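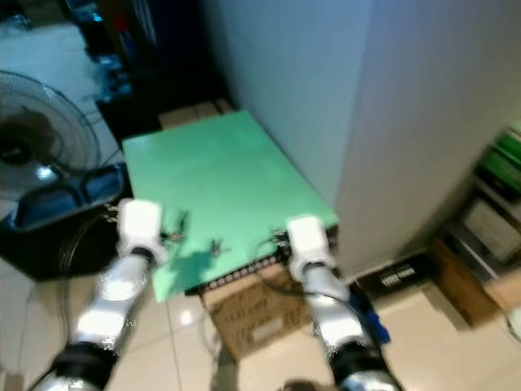
Esther Owino says she lost two clips under the fridge before she'd even read page one of the booklet, and is there a way to do these wall boards without a workbench.

Yes. Use the box it came in. Been doing it that way since the first Kusuma board I put up, in a hallway too narrow for a table.

Last updated: 23 May 2022

What you need: the carton, a small crosshead screwdriver, masking tape, a saucer or jar lid. Booklet. Good light.

1. Clear a patch of floor near the wall the board is going on. Tile is fine. Rug is bad for small parts, you'll be combing it with your fingers.

2. Open the carton on one end only. Slide everything out, then tape the end shut again. An open box sags in the middle as soon as you press on it.

3. Stand the box up so the top comes to knee height or a bit more. Wobbles? Put the heaviest thing you've got in the bottom (I use the old Bula catalog) and retape.

4. Lay the board flat on top, strip edge toward you. Let it overhang the same amount each side. Light green scratches easy and the scratches show gray, so wipe the box top first. Grit off the floor gets everywhere.

5. Metal bits go ON the board, not the floor. Clips together in one spot, anything that's a one-off kept seperate. Check against the parts list now. Short a clip? Stop, shake out the bags, look in the box flaps. Mine was in the flap.

6. Cable next. Bring it over the near edge with a loose curve, no sharp bend. Leave slack. If it keeps springing back, a bit of tape until you're done.

7. Start the clips in the middle of the strip and work out to the ends. Finger tight only. I went left to right the first time and the last one wouldn't line up, had to take three off again.

8. Once they're all in, go back and tighten. Quarter turn, no more. The strip is thin and will bow if you lean on it.

9. Tip the board up on its long side and look along the edge. Straight? Good. If not, loosen the middle ones and redo.

Hanging it – see the Lokuveck bracket page, same holes, 38 mm screws. The Clallow brackets fit too but you need washers and they don't give you any.

How long: under an hour if the parts are all there. First one took me most of a evening, mainly crawling.

Couple of things people ask

Can I leave it on the box overnight? Sure, but not with the clips loose on top. Into the saucer. Cats.

Does the box hold? For a thin board, yes. Not for the big cabinet doors, use trestles for those.

Esther, for the two under the fridge – a ruler with tape wrapped sticky side out. Spare clips are in the bag stapled inside the booklet if that doesn't work, easy to miss.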